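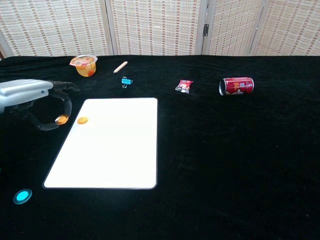 Lenni Partanen, staff writer

News > Technology > Home Robots

April 28, 2024 | By Lenni Partanen

Tonside says its table-clearing arm is nearly ready for kitchens and shop counters. I'd hold off on giving away the dishcloth.

The company's latest trial has the arm working over a black cloth with small stuff lying on it – a pencil, a binder clip, a wrapped candy, a jelly cup and a red drink can on its side. One orange disc is in the gripper and another sits on a white board. Anyone who has cleaned up after a kid's birthday knows the job, and knows it gets harder than that.

Tonside claims 188 pickups in a day with 107 of them done without help. Put another way, a person had to step in for the rest. The company didn't say how long each one took, and a spokesman for Heinonen, the retailer considering the arm for its checkout counters, wouldn't say what error rate it would accept.

We have been here before. Dustix promised a shelf-tidying machine within 30 months and then stopped talking about it. Its demos looked fine too.

Heinonen plans to try the Tonside arm in 3 stores in September. Staff will stay on the counters during the test – and they will still be doing the wiping, which the arm can't do.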